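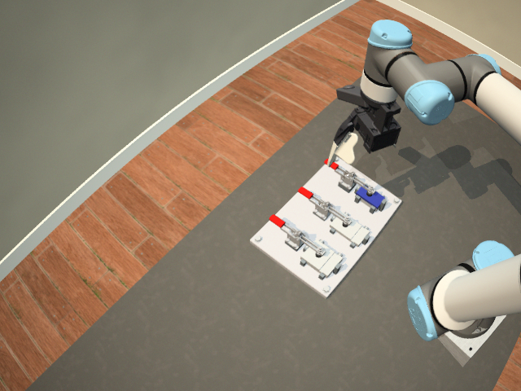
Page last changed: 23 February 2026

Figure 3. The clamping cell in simulation. A blue block sits in the upper station; the middle and lower stations are empty.

4. Equipment planning and cost

4.1 What had to be bought

The task in Figure 3 is small, but the list of parts behind it is long. Before any order was placed we built the cell in simulation and used the model to decide which items the lab needed in the first year and which could wait. The model holds a white fixture plate with three toggle clamps in a row, each with its own raised station, and two jointed arms, one of them with a two-finger gripper reaching down over the plate.

We sorted the purchases into two groups. The first group covers items that limit everything else if they are chosen badly: the arms, the grippers and the table. The second covers items that can be changed in an afternoon, such as clamps, stations, pads and bolts. Most of the planning time went into the first group. Most of the money lost in our earlier project, Grasgate, went into the second, where parts were bought in small lots and paid for at the single-unit price.

4.2 One arm or two

The largest decision was whether to buy a second arm. A single arm can load a block and then close the clamp, but it has to let go of the block before it can reach the handle. In the model we ran the full loading cycle 202 times with one arm and 202 times with 2 arms, using the same block positions in both sets. The one-arm plan finished 131 cycles without a block shifting in its station. The two-arm plan finished 185.

These counts come from simulation only and we do not claim that they carry over to hardware. Contact between a pad and a block is hard to model well, and small errors in friction can move the result in either direction. We used the counts for one purpose, to decide whether a second arm should be in the budget at all. The gap was wide enough that we put it there.

A second arm also brings costs that do not appear on a price sheet. It needs its own base, its own controller and its own place in the safety plan. The table has to be larger, and a larger table may not fit through the door of the room it is meant for. Ours would not have, and the order was changed to a table in two sections.

4.3 Quotes and lead times

We asked two suppliers, Varkau and Plasetti, for quotes on the same list. Varkau quoted the arms and controllers as a package, with training included. Plasetti quoted each line separately and offered a shorter wait on the grippers. The totals were close once shipping and spare parts were added, so we chose on lead time and on who would answer service calls locally. The arms went to Varkau and the grippers to Plasetti. Splitting the order meant that we had to check the mounting pattern ourselves — a job that a single supplier would normally do.

The fixture plate was not bought from a catalog. Huguette Bélanger drew it up from the simulation model and had it priced by the Tan workshop. Her drawing kept the three stations identical, which lowered the price per station and meant that one set of spares would serve the whole plate. Toggle clamps are standard parts, and we ordered extra ones with the first batch.

4.4 Money held back

Part of the budget was left unassigned until November. Our reason was practical. The layout in Figure 3 had already changed several times, and each change moved the point where the gripper meets the clamp handle. If the fingers turn out to be the wrong shape, new ones will be paid for from this reserve. The same reserve covers replacement pads for the clamp spindles, whose rate of wear we could not estimate from the model.

We did not set aside money for a third arm. The room has no space for one, and none of the tasks planned for the first year calls for it.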